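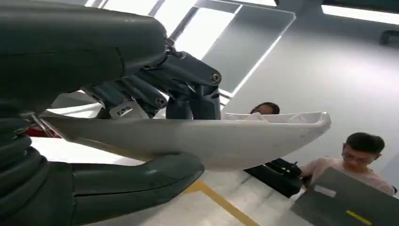 4.2 Billing Frequency and Household Water Use

The two supply districts differ mainly in how often customers are billed. Jakemari sends a bill every month, while Sundden bills once every 3 months. Both charge a fixed service fee and a single price per unit of water, and neither changed its rates during the study period. Households in the two districts are similar in size and in the age of their plumbing, although gardens in Sundden are larger on average and a greater share of homes there are owned by the people who live in them.

The sample consists of 3,000 accounts drawn from the billing records of both districts. Accounts closed or transferred during the study period were removed before the draw, as were accounts serving more than one dwelling. Meter readings were adjusted to a 30-day month so that short and long billing periods could be compared directly. Where a reading had been estimated by the utility, the next actual reading was used and the difference was spread evenly over the months in between. This step smooths some of the seasonal change in Sundden, and the summer results for that district should be read with this in mind.

Monthly billing was associated with lower use in the warmer part of the year. The gap between the districts was widest in August and had largely closed by the start of winter. Indoor use, measured by winter readings alone, showed no clear difference. This pattern is consistent with the view that customers respond to frequent bills mostly by cutting back on outdoor watering, which is easier to change than bathing or laundry.

Households with a suspected leak were examined separately. A leak was recorded when use rose by over 25 percent against the previous period and returned to its earlier level after a repair request. In Jakemari, repair requests tended to follow the first high bill. In Sundden, many leaks had run for most of a billing period before the customer was aware of them. The cost of the lost water was therefore higher for each affected account, even though leaks were no more common. Figure 3, in Section 5, compares these costs with the added expense of printing and mailing monthly bills.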